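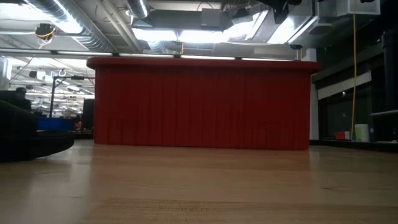 The red bin, long side on. What goes in it is another matter.

I have now been told by three separate people that my hallway would be a calmer place if I bought a plastic bin for the shoes. One of them was selling plastic bins. The other two had recently bought them and had the bright look of people who have yet to live through a wet January.

The idea is simple enough. Shoes by the door make a heap, the heap gets kicked about, and so you put a container there and the heap goes inside it. Dorottya Hajdu, who runs the tidying service Toltusside, calls this "giving the shoe an address". I asked her what happens when the shoe doesn't go home. "Then the address is in the wrong place," she said, a little briskly, and we moved on to lids.

She is against lids. So am I, as it happens. A lid is a shelf, and within a week it has post on it. Where we differ is on size. Hajdu likes a big bin, on the grounds that people overfill small ones. My own experience is that people overfill everything, and that with a deep bin you find this out later, when you are up to the elbow looking for the other boot.

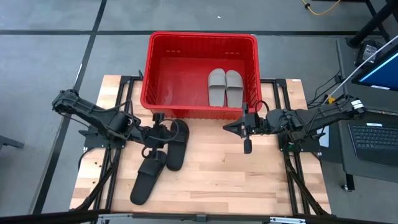

Grey slides side by side in the basket, black pair on the table.

Slides are the easy case, and I'd be wary of any storage advice that is tried out only on them. They have no laces or heels, they lie flat, and two of them sit together in a basket without any persuading. Put the toes to the back and the straps to the front and you can pick up both with one hand. A pair of walking boots will not do this for you. Nor will a child's wellingtons, which fall over.

I do concede the point about slots. A basket with openings in its walls lets some air in, and you can see what is in there before you start digging. Hye-jin Yang, who sells baskets of several kinds at her shop, Yang, told me that customers ask for solid sides because they look neater, then come back for the slotted sort. She had kept a tally: 43 exchanges last year, 36 of them from solid to slotted. I have no way of checking that, and she does well out of it either way.

The colour question I find harder to take seriously. Fulgencio Huerta, who writes the Ovine newsletter on small homes, believes that strong red makes people put things away, as it catches the eye on the way in. I tried a red bin for 30 days.

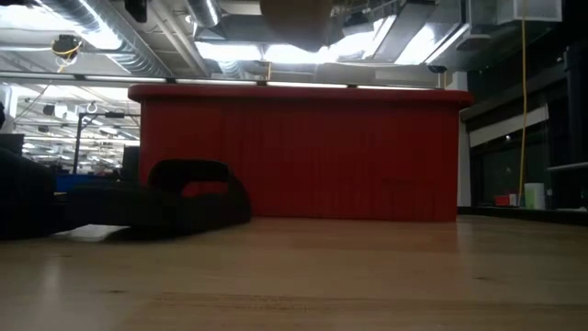 It caught my eye every time, and I dropped my shoes next to it. My partner used it properly from the first evening, but my partner also used the floor properly, in neat pairs against the skirting board, so I don't think the bin can take the credit.

What did make a difference was doing the sorting at table height. This was Sunee Phetsri's suggestion. She fits out hallways for Feluvwood and spends much of her day on her knees, and she says people give up on shoes mainly on account of the bending. Wipe the soles, put the bin up on a table with some newspaper down, match the pairs there and carry the whole lot back to the door. I did ours in the time it took to boil some potatoes. Two odd sandals came to light, and one trainer that belongs to none of us.

Whether it will last I doubt. The bin is back by the door, half full, and there are boots in front of it. I have moved it closer to the mat, as Hajdu advised, and it is now slightly in the way of the door.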